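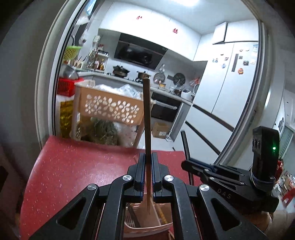
I signed up for the Teltier home kit in the spring, and my 4 weeks with it are now over. Teltier is a rental service. They mail you a hand-held gripper, you do household tasks with it, and the recordings go back to them for robot training. Most of my tasks were in or near the kitchen, and thin things were the real test. The long wooden stick with the rounded top was one I expected to drop. The two fingers close parallel to each other, with pads on the inside, so a stick can be held nearly upright between them. You do have to line it up before you squeeze. If you come in at an angle, it twists.

Jul 6, 2022

The kit arrived in a box from Lesto, the courier Teltier uses, two days after the date I was given. Inside were the gripper, a charger, a cloth bag and a printed task list. There was no manual. You download that from an app called Drindora, and the app needs an account separate from the Teltier one. I entered my address three times before it accepted the apartment number.

Setup took me 13 minutes once the account worked. The indicator light on the module turns green when it is ready. It sits right above your hand, so it is easy to check without stopping.

My wrist got tired sooner than I expected. The handle is comfortable enough, but the weight is all out in front. I ended up working in short sessions before breakfast, which also kept me out of everyone's way at the stove.

I sent in 578 clips. Teltier rejected over a tenth of them, mostly for moving too fast. The rejections come as one long list with a code next to each clip, and I had to look the codes up on a different page. It would help to have the reason written out.

The grocery bag tasks were the worst. Thin plastic slides out unless you pinch a fold of it. Jars and boxes were easy.

The deposit came back without any trouble. I would rent it again at the same price, but not for a full month. They have a version called Phí listed for September, with a shorter handle, and I have put my email down for that one.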